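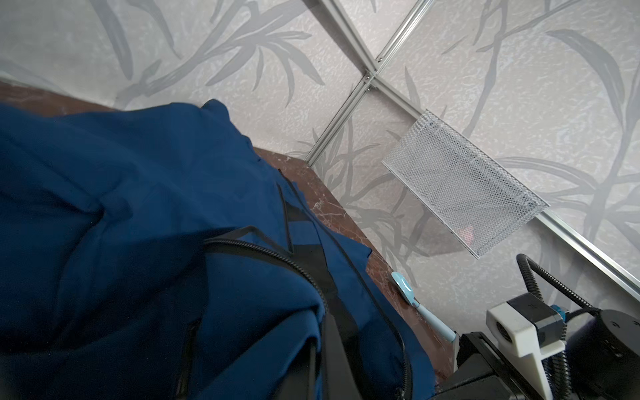

How much should you set aside for a second pair of arms?

Take the price of the arms and add half again for everything that bolts, plugs or clips onto them. If you already own a frame and a spare computer you can get by with less.

I get asked that by email often enough that I decided to write up how our last round of buying went. We run a small two-arm cell for cloth handling and small household items, and this spring we had to plan a second one. What follows is the money side only. I'll write about the software some other time.

The quote from Riltside came in May. It covered two arms with grippers, power supplies and the control boards. It did not cover cameras, camera brackets, the frame, the work surface or any spare parts. I knew that in a general way when I asked for it, but I had put the quote straight into the budget as "robot" and moved on. Beca Humphreys, who signs off on our spending, asked me what the arms would be bolted to. I went back and started the list over.

The extras came to $1,984 by the time I had priced them properly. I had guessed $1,000. Most of the gap was in four places.

Frame. Aluminum extrusion is cheap by the foot until you have it cut to length. Then come the corner joints, the bolts and the T-nuts, and the nuts always run short. I now order one extra bag of nuts and a couple of extra corner pieces for each frame. We considered cutting the rail ourselves. Rhun Hopkin did the first frame on a borrowed saw and two of the uprights came out slightly different lengths, which we only found when the top rail wouldn't sit flat. For the second one I paid for cutting.

Cameras. You want one on each wrist and at least one fixed one looking at the whole cell. Buy a spare of whatever goes on the wrist. Those take the knocks, and if the model has been replaced by the time you need another, you will be redoing brackets and calibration as well. The brackets themselves are printed and the material costs next to nothing, but somebody has to print them, and our printer was busy for a good part of the month. I put a line in the budget for having brackets made outside. We ended up not using it.

Cables. This was the line I got most wrong. The cable that comes with a camera is long enough to reach a laptop on the same desk. It is not long enough to follow an arm through its full travel with slack left at each joint. We bought 11 longer ones and the sleeving to go over them. Leave more slack than looks tidy. The first wrist cable we ran neatly along the link pulled loose at the connector every time the arm reached across.

Surfaces and props. Wall covering, a counter surface, baskets, shelves, an artificial plant or two, and the objects to be handled. It feels silly to put a toothbrush and a spatula on an equipment request, so for the first cell people just brought things from home and never claimed for them. That made the first cell look cheaper than it was. For the second I gave it a proper line. Tshepo Magagula keeps the prop list and asked for three or four wall coverings and a couple of different counters, so the background can be changed between sessions. Cable ties will hold a wire basket to the frame perfectly well. Don't buy brackets for that.

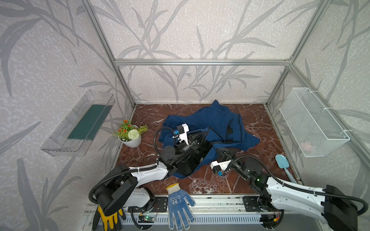

Both arms at work on the marble surface, the left one gripping the navy fabric.

I also got a second quote, from Tollon, for arms with a higher payload and a longer reach. They cost well over twice as much. Hywel Watkins made the case for them, and it was a fair one: stiffer joints, better documentation, a real warranty. What decided it was the weight of what we pick up. Nearly everything on our list is cloth, plastic or a small utensil. We would have been paying for payload we had no plan to use, and the bigger base would have meant a wider frame and a different bench.

If your work includes full bottles or tools, I would look at the heavier arms first and cut the budget somewhere else.

Spares for the arms themselves. Ask the supplier which joint comes back most often. Riltside told me straight away that it was the gripper motor, and I bought two. Check whether they ship single motors at all or only whole assemblies. Check lead time too. Ours was quoted as 23 days and I planned around that number, which was fine for the arms but not for the power supplies, which came separately and later.

A few smaller items that I left off the first list and have now added to the template:

A powered USB hub per cell, and a second one in the drawer.
Work gloves for whoever handles the cut rail.
Spare gripper fingers.
A lamp that doesn't flicker on camera.
Shipping and import fees, as their own line.
An emergency stop within reach of the operator's chair.

I didn't put staff time into the equipment budget, and Beca says I should next year. Emrys Bowen spent most of a week on assembly and wiring for the first cell. The second should go faster with the rail already cut, but I have written down a full week anyway.

The template is a plain spreadsheet with one tab for the arms and one for everything else. If you want a copy, write to me and I'll send it. The prices in it are what we paid and will be out of date, so get your own quotes before you hand it to anyone.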